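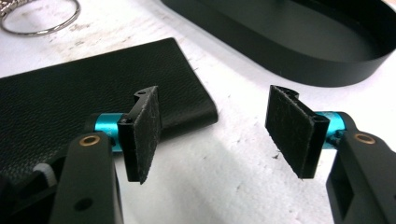 Blue pins, brass bushings, white tabletop.

Lunch at Listano again, the third visit since September. I order the same thing each time so the results can be compared: a plain cheese pie, no extras, eaten in the room. Bake time was longer than before and the rim was darker on one side. Hilkka Vuorinen had the mushroom and reported no such problem -- her pie came out of the oven after mine.

The sauce has changed. It is thinner, with less salt, and it moves toward the center when the slice is lifted.
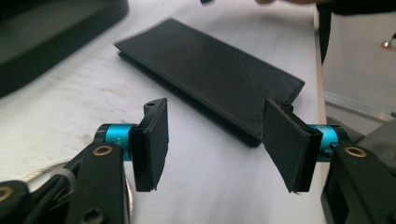

Crust thickness is where Listano and Holard differ most. Holard rolls the dough, and the base comes out even from center to rim. Listano stretches by hand, so one slice may fold and the next may not. My test is to hold the slice by the rim and look at it from the side, the way the right-hand black pad shows its thin layers along the edge. A good base shows cheese, sauce and crumb as separate lines. Mine showed two of them.

The walk back to the station is 30 minutes. Holard is next, probably with Ryota Yagi, if they still take walk-ins at noon.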